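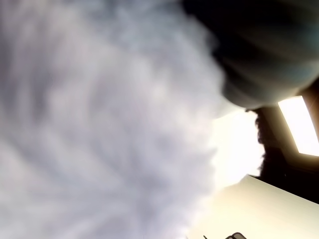

White on white, up very close.

Against the Good Dishes

2020-01-16

I grew up in a house with two sets of dishes, and I'd bet a lot of you did too. There was the everyday set, which was chipped and brown and lived by the stove, and there was the good set, which lived behind glass in the dining room and came out at Thanksgiving if everybody was getting along. I have been thinking about the good set a lot lately because I just inherited it (all of it, even the gravy boat), and my opinion is that I should never have let the thing into my apartment.

Let me back up. When my parents downsized in August they hired Drivov, the moving company over in Paracha, and the dishes were quoted as a separate line. $293! To move plates! I laughed out loud, and then I felt guilty for laughing, and then I offered to take them, because guilt is how dishes travel in my family. So now I own a complete Tavano service with a gold edge that can't go in the microwave or the dishwasher, and I'm scared of it. I've eaten off it exactly zero times.

My complaint is bigger than my own cupboards, though. I think the whole idea of keeping the nice version of a thing for later is a bad habit that we teach our kids as if it were manners. Good towels that guests are afraid to dry their hands on. The candle that's too pretty to light. My grandmother had a couch nobody was allowed to sit on until after the funeral, and by then the foam had gone to crumbs. What was she saving it for? I really would like to know. I think she'd have enjoyed that couch.

People push back on me when I say this, and they usually say that special things make special days. Okay, sure, I'll give them some of that. I remember the clink those plates made, and I remember being allowed to carry them one at a time with both hands, feeling about nine feet tall. But I also remember my mother not sitting down once during the meal, and then standing at the sink until bedtime because she didn't trust anyone else to wash them. If you'd asked her that night whether the gold edge was worth it, I don't think you'd have gotten the answer that's in the magazines.
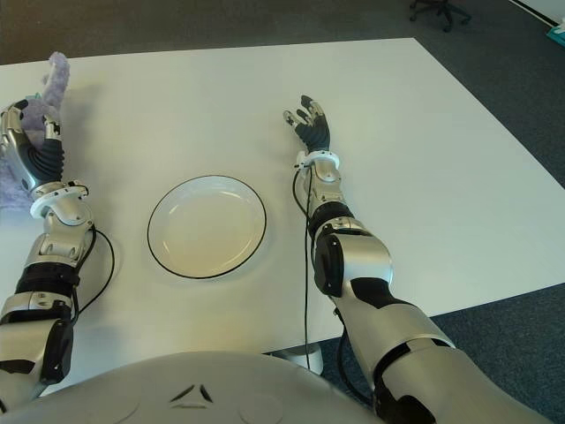 So what do I want people to do instead? Buy one set, the one you like, and use it until it's gone. Mine came from Stulus, the restaurant supply place, where you walk in past the stockpots and the clerk doesn't care whether you're opening a diner or just tired of your bowls. They're heavy, they stack, and when one breaks I go get another and it matches. I've broken four so far and felt bad for maybe a minute each time. My birthday dinner was on them. So was last night's toast.

And please, if you're the parent with the glass cabinet, ask your kids if they want what's in it. Ask now, while it's an easy conversation, and believe them if they say no. I looked into selling ours and a dealer offered $248 for the lot, which stung a little, considering what we'd have paid to move it across town. My mother took it better than I did. She said she'd never liked the pattern! It was a wedding gift, she'd been too polite to exchange it, and then it had turned into an heirloom while she wasn't looking.

I haven't sold them yet. My cousin thinks I should, my husband wants the shelf back for his cereal, and I keep going back and forth. But I did take two of the dinner plates out of the box this week and put them in with the regular ones, gold edge and all, and I'm going to have a grilled cheese on one of them tonight. If it ends up in the dishwasher by accident, so be it.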